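Objet : Re: [atelier-petites-pieces] Boîtes à boutons, reste de l'inventaire
De : Darlene Lévesque
Date : 11/06/2019

Bonjour à tous,

Je réponds à Emil, dont je recopie le message pour ceux qui n'étaient pas inscrits :

> Emil Sutter a écrit :
> J'ai fini le tiroir du bas, celui des boutons-poussoirs. Il reste
> 134 pièces sans étiquette. Est-ce qu'on garde les colliers ouverts
> avec la quincaillerie, ou est-ce qu'on les met avec l'électricité
> comme chez Feswood ? Et qui a le catalogue Orketti ?
> Emil

Pour le catalogue, c'est Jingyi qui l'a. Elle le rapporte en décembre, pas avant. En attendant, les références Orketti se notent au crayon sur le sachet, sans code.

Pour les colliers, je propose de les laisser avec la quincaillerie. Ils servent aux tubes autant qu'aux câbles et personne n'ira les chercher avec les contacts.

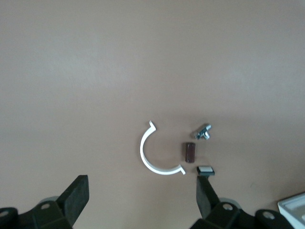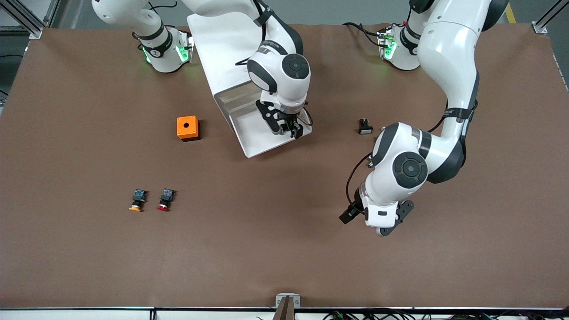 Le classement des boutons-poussoirs pose une autre question, celle du démontage. Vinzenz voudrait séparer les têtes et les blocs de contact, dans deux casiers différents. Je préfère qu'on les garde montés quand ils le sont déjà. Avec le jaune-orangé et le rouge couchés côte à côte sur la table, on voit le bloc bleu au bout de chacun et on sait tout de suite ce qu'on prend. Une fois les têtes à part, il faut retrouver le bon bloc, et dans le casier Rullis j'ai déjà passé presque 90 minutes à ça. Les têtes seules iront dans le casier 19, les blocs seuls dans le 2.

Même règle pour les boîtiers : on note sur l'étiquette la couleur et le nombre de trous. Un boîtier percé sur le dessus ne va pas avec les boîtiers pleins.

Les raccords métalliques que personne n'a identifiés, mettez-les dans la barquette Hodoroagă. Johanna les passera au pied à coulisse quand elle aura le temps. Ne les mélangez pas avec la visserie, même s'il y a un écrou dessus.

Il manque encore des sachets moyens. Si quelqu'un passe commande, me prévenir.

Darlene

Commentaires

Vinzenz Hofstetter : D'accord pour les laisser montés. Par contre, je voudrais un séparateur entre les rouges et les autres.

Jingyi Lü : Le catalogue est incomplet, il manque les pages des interrupteurs. Je rapporte ce que j'ai.

Emil Sutter : Bien reçu pour le 19 et le 2. Je refais les étiquettes.

Contact de la liste | © Atelier petites pièces | Haut de page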